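Clear specs and the art of giving up gracefully

Zavedeo Users Forum > Teaching and Recording > Show your setup

greasepencil
Posted 2023-11-30

I was told by the people upstairs that gathering examples would be "the easy bit". Five weeks in, I have a stiff neck and opinions.

The job: two arms, one white table, a short list of objects, and me showing the thing how to handle them until the learning side of the house says stop. We started with clear plastic glasses, chosen by someone who has never tried to find clear plastic glasses on a white table in front of a white wall. 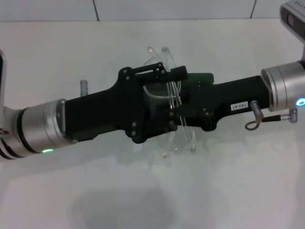
My tally for the glasses stands at 152 runs, of which I'd happily show 59 to my mother. The rest have a dither in them somewhere. I close, I think better of it, I open, I shuffle over and close again. Do I bin the ditherers or keep them? Moltari (our recording software, for my sins) has one box marked "good" and one marked "bad" and no box marked "got there in the end".

tableleg
Bin them. It copies what you do, including the bits you're ashamed of. We trained on a pile of hesitant runs in March and ended up with an arm that hovered over a mug like a man choosing a sandwich.

moth_and_rust
Disagree with tableleg, as is traditional. Keep any run where you went wrong and then put it right. If all it ever sees is perfect runs, it has no idea what to do the first time it's slightly off. Bin the ones where you dithered for no reason. Those are different things and it's worth the bother of a third label.

tableleg
"Dithered for no reason" being a category you can spot at five o'clock with a cold cup of tea, is it?

moth_and_rust
Yes. You watch it back.

greasepencil
I do watch it back! Which brings me to my second moan. The wrist view. Half the time it's no help to me whatsoever, because at the start of a run the arm is pointing off at the tiles and I get a lovely study in grey.
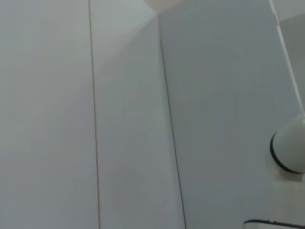 The Nendlow lot want those opening seconds trimmed off every run before it goes over to them. That's a lot of trimming for one neck. Has anyone talked them out of it?

kilnshelf
Don't trim. When the arm is running on its own it'll spend plenty of time looking at nothing useful, so it had better have seen nothing useful before. We send ours whole.

tableleg
We trim, and ours works.

kilnshelf
Your arm hovers over mugs.

tableleg
Hovered. Past tense. It's very decisive now. It has broken one.

slow_lorry
Can I ask a dull question? Are you changing anything between runs? Where the object sits, which way it faces, the lights? We did 70 with everything in the same spot and got an arm that was brilliant at that spot. Moved the object a hand's width and it went for the old place with total confidence.

greasepencil
Position and angle, yes, off a printed sheet so I don't cheat. Lights, no. The lights are the lights. We did at least move on to a second object, and I can report that a dark green case is a holiday after those glasses. I can see it, for a start.
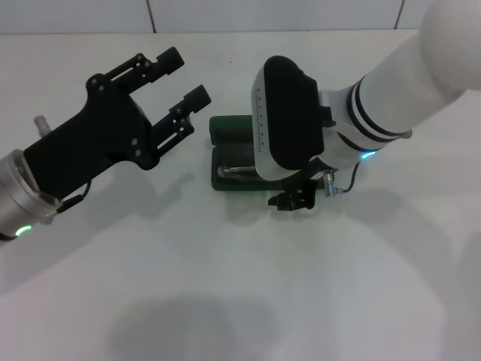
Both arms over the table, with the tool in its slot in the open case.

slow_lorry
Much nicer. Do you record both arms as one run or split them?

greasepencil
One run. The timing between them is half the point. It also means that if my left hand is clever and my right hand is an idiot, the whole run goes in "bad".

moth_and_rust
Third label.

greasepencil
Fine. Third label. I've asked whoever looks after Nomura, our file store, to add one, and the reply was "what would it be called". I said "recovered". They said that sounded like an illness.

kilnshelf
Ours is called "wobbly but fine". Been in there two years. Don't let anyone tidy it up.

tableleg
Still say bin them.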